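Re: [kernimside-household] Wool wash claims and the "cold only" rule

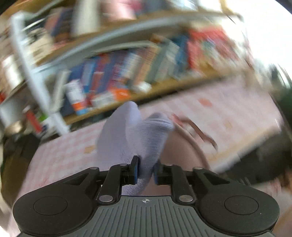
Lavender sock, pink and white gingham cloth

I've read the Brolisell leaflet twice now and I still can't find the bit where they tell us what they compared their wool wash against. Quoting the earlier message so the newer people can follow:

> Switched to Brolisell in July and I'm a convert. The leaflet says
> garments keep their shape for 283 washes, against far fewer with
> ordinary liquid. It costs more but you only use a capful, and a
> 900 mL bottle should see you through the winter. Everything goes
> in cold, even the socks. I'd never go back to Melis powder.

Glad it's working for you. A few things bother me, though.

First, the 283. Who washes a jumper 283 times? I wash mine maybe six times a year, so I'd be at it for the better part of five decades. If they got that number from a machine running the same swatch over and over, fine, but then say so, and say what the water was like. Ours at Kernimside is hard enough to fur up a kettle in a month. I wrote to the address on the leaflet and got back a discount code.

Second, the capful. The cap on my bottle has two lines inside it and the label only mentions one. I filled to the upper line for a fortnight before I noticed. A 900 mL bottle did not see me through the winter. It didn't see me through June.

Third, cold for everything. I'll go along with it for wool and anything with a dye I don't trust. For terry socks and tea towels I'm not persuaded. I did a month of socks in cold and they came off the line looking clean and smelling like the bottom of a gym bag. Went back to a warm wash with plain Melis powder and the smell was gone in two goes. Could be the powder, could be the heat, and I haven't tried them separately, so take that for what it's worth. Check the care label before you copy me, as some elastic doesn't like it.

I'd also like to know whether anyone has used the Daditz bar soap on collars. The shop swears by it, but the shop also sells it.

If somebody has kept the same pair of socks going on Brolisell for a year or more, with no other product, I'd be interested to hear what colour they are now. Photos to the list are fine if you shrink them first. The archive is already at 927 messages and it loads slowly on my old laptop.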